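Nous utilisons des cookies pour mesurer l'audience de ce guide. Accepter | Refuser | Paramétrer

3. Planification et budget d'un poste à deux bras

3.1 Arrêter la tâche avant de demander un devis. La manipulation de tasses et de plateaux sur table suffit à dimensionner les pinces, les caméras et le mobilier.

3.2 Établir une ligne budgétaire distincte pour chaque poste :
1. Bras et pinces.
2. Caméras de poignet, caméra fixe, supports.
3. Câbles et arrêts d'urgence.
4. Objets de manipulation et tampons de doigts de rechange.
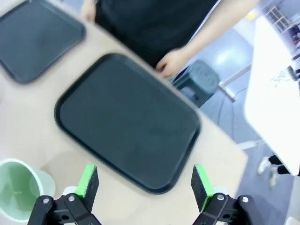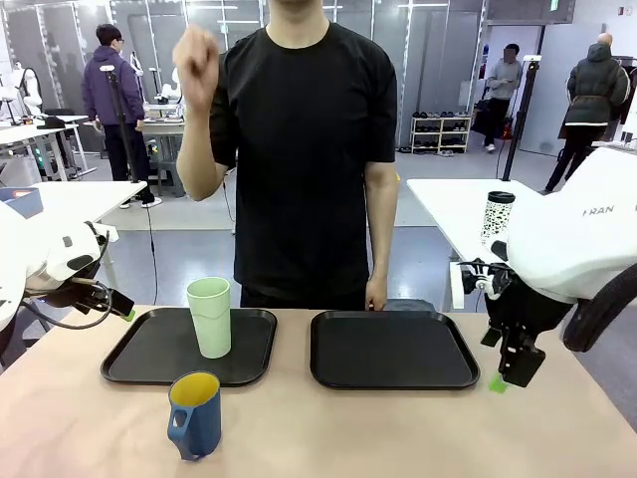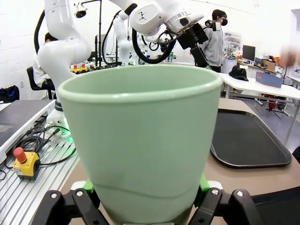
3.3 Prévoir 2 jeux de tampons par pince. Le kit Skasska est facturé 200 € le jeu ; le support de caméra Bellier, 400 € pièce (tarifs de juin 2018, hors taxes).

3.4 Réserver 9 semaines entre la commande et la mise en service.

NOTE. Le mobilier est souvent oublié dans les demandes. Relever la hauteur des tables existantes et la joindre au dossier Fevell.

ATTENTION. Ne pas réduire la ligne « arrêts d'urgence » pour compenser un dépassement. Toute modification de cette ligne est soumise à l'accord écrit de Bo-ram Jeon.

3.5 Transmettre le dossier complet à Sang-wook Ryu, qui attribue le numéro d'achat. Passer ensuite à la section 4, Réception du matériel.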